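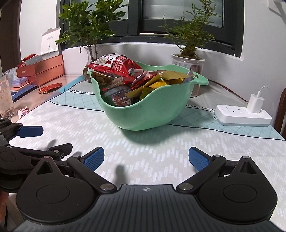
**Is the Virkden extending table stable enough for daily use when it is pulled out?**

It is stable enough for eating, writing and ordinary housework. At the far ends of the extension leaves it moves a little if you lean on it with your full weight, so I would not knead bread there.

## Durnulura Virkden extending table, article 3414

I bought this table with my own money from Galent, the furniture store near the ring road, and it has stood in our kitchen since September. I write this review for people who have a small kitchen and a family that does everything at one table. English is not my first language, so please excuse me if I use a wrong word for some part of the furniture. I have looked up most of them.

The Virkden is a table with a fixed middle part and two leaves, one at each short end. The leaves are stored under the top. You pull out the leaf by its front edge, it slides on a pair of rails, and at the end it rises to the height of the middle part. The store also had a model with a butterfly leaf in the center. I tried it there and did not like it, as you must clear the whole table before you can open it. With the Virkden you can leave the plates where they are.

### Delivery and assembly

The table comes in two boxes. The box with the top is very heavy and I advise you to ask for delivery into the room. We did not ask, and the driver left both boxes on the sidewalk, as the contract allowed him to do. My neighbor helped me with the stairs.

Assembly took us one evening, with a break for dinner on the floor. The instructions are only drawings. Most of them are clear, but the drawing for the rails shows the left rail and the right rail almost the same, and they are not the same. The left one has a small notch near the front. If you change them by mistake, the leaf goes out but it does not come up. I made this mistake, and I had to turn the whole table over again and take out the screws. Durnulura should print a letter on each rail. It would cost them very little.

The hex key in the box is too short for the bolts at the corners. Use your own if you have a longer one. There was one spare bolt in the bag, and I have taped it under the top together with the key.

### The surface

The top is oak veneer, with oil on it and no lacquer. I knew this when I ordered it, but I did not understand well what it means for the daily life. An oiled surface takes marks. A glass with cold water leaves a ring if you forget it for one hour. Tea leaves a darker one. The rings can be removed with a fine sanding pad and new oil, and the result is good, but you must like this kind of work or at least not hate it.

I use Iwasaki hard wax oil, the clear one. The store sells a care set of its own, and I used this first. It smelled strong for some days and the surface remained sticky, perhaps because I put too much. The Iwasaki oil is more expensive, but you need only a thin layer with a cotton cloth, and the next morning the table can be used. I have oiled the top two times until now. The leaves I oiled once, as they see less light and less food.

One thing I did not expect is the difference in color. The middle part became more yellow near the window, and the leaves stayed pale in their place under the top. When the table is open you see it clearly. My family says it is nice. I would prefer that Durnulura wrote a line about it in the booklet, so that people open the leaves from time to time during the first months.

For most days we put a tablecloth over it. Oilcloth is not a good idea on fresh oil, as it can stick, so wait until the surface is fully hard. With a woven cloth we had no problem. Put a thin felt under the cloth if children write with ballpoint pens. The veneer is softer than it looks, and we can now read a part of a mathematics lesson in it when the sun is low. 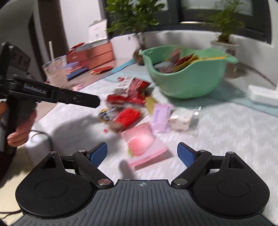

*The table in use.*

### Opening and closing

Opening a leaf is easy for one adult. You lift a little and pull. The rail makes a dry sound at the beginning, and after I put a bit of candle wax on it the sound was gone.

Closing is less easy. You must lift the leaf at the outer edge, press it down below the level of the middle part, and then push. It has to go in straight. If you push more with one hand than with the other, it stops halfway and you start again. My mother cannot close it alone, and she is not a weak person. I think the space between the leaf and the frame is too small. In winter, when the heating was on and the air dry, it went better than in the fall.

Be careful with fingers when the leaf goes down. There is a sticker about it under the top, where you will see it only if you lie on the floor.

### Seats and legs

Closed, the table is right for four people. With one leaf open, a guest can sit at the end without touching the legs of the table with the knees. With both leaves open we had the whole family of my wife for a birthday, and it was narrow at the corners but possible. The legs are square and stand at the corners of the middle part, so the people who sit at the place where the leaf begins have a leg between their knees. Give these places to the children.

The height is normal. Our old chairs fit under it, also the chair with arms, but only from the long side. From the short side the arms touch the stored leaf. Measure your chairs before you buy. The measure from the floor to the lower side of the leaf is not on the product page, and I had to ask at the store, where they went to look with a tape.

### Stability after the first months

After some weeks the bolts needed to be tightened. The booklet says this, and I repeat it here for the people who throw the booklet away. I did it again in the middle of winter. When the bolts are tight, the closed table does not move at all, even when a sewing machine is working on it. When they are loose it moves in the long direction, and you feel it in the soup.

Our floor is not flat. Two of the legs have a plastic foot that can be turned for the height, and the other two have only felt. I do not understand this choice. I turned the feet as far as they go and still put a piece of cardboard under one leg.

### Customer service

One rail had a bent tab when it arrived. I wrote to Durnulura with a photograph and the article number, and they answered politely that I must speak with the store. Galent ordered the part and it came without cost, after a wait that was longer than promised. During this time we could use only one leaf. I have no complaint about the tone of anybody, only about the time.

### What I would buy today

I would take the Virkden again, but the version with lacquer, if the price is the same. The shape is quiet, it fits in a small room, and the leaves are always with the table and do not have to live behind a wardrobe like those of our previous one. If you live alone and are not strong in the arms, try to close a leaf in the store first, and try it more than once. The bench of the same series I cannot judge. We sat on it for a moment in the store and it was too low for my father, so we kept the chairs.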